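Kitchen > Pantry > Snack Shelf Basics

September 21, 2025
by Beatrice Magesa

How to Keep Chips and Crackers Crisp After You Open Them

I go through a lot of snacks (three kids and a husband who eats pretzels standing up), and for years I threw out half of every bag. Soft crackers make me so sad! So I finally worked out a system, and it costs next to nothing.

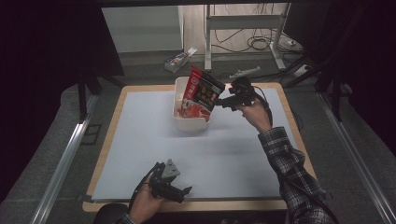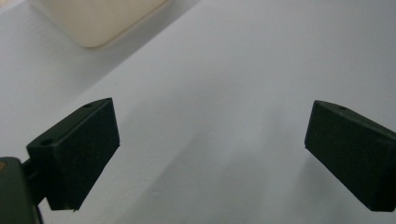 First thing, squeeze the air out. Lay the opened bag flat, press from the bottom toward the top with your palm, then fold the top corners in so they make a point, and roll that point down five times. Once it's rolled, I stand the bag upright against the back wall of a basket, like the red one in the white plastic basket, and that way the roll stays on top and the crumbs stay at the bottom. Then clip it. I like the wide Pemby clips, but a clothespin works too, one at each end of the roll.

Now pick your shelf. Mine used to be over the stove, which was a terrible idea, all that steam from the pasta pot! Go for somewhere cool and dark, away from the dishwasher. If your kitchen is muggy like mine in September, put crackers in a jar with a rubber seal instead and skip the clip altogether.

Already gone soft? Heat the oven to 300, spread everything in one layer on a baking sheet, and give it five minutes for chips or 12 for thick crackers. Let them cool all the way before you taste one, they crisp up as they sit. Don't try this with anything coated in chocolate (ask me about my baking sheet).

My neighbor Arnaldo Cunha swears by the freezer for tortilla chips. I tried it and they were fine, nice and crunchy straight out of the bag, but I need that room for peas.

Next week I'm doing brown sugar, so send me your bricks!

Questions? Use the contact page | © 2025 Beatrice Magesa | Back to top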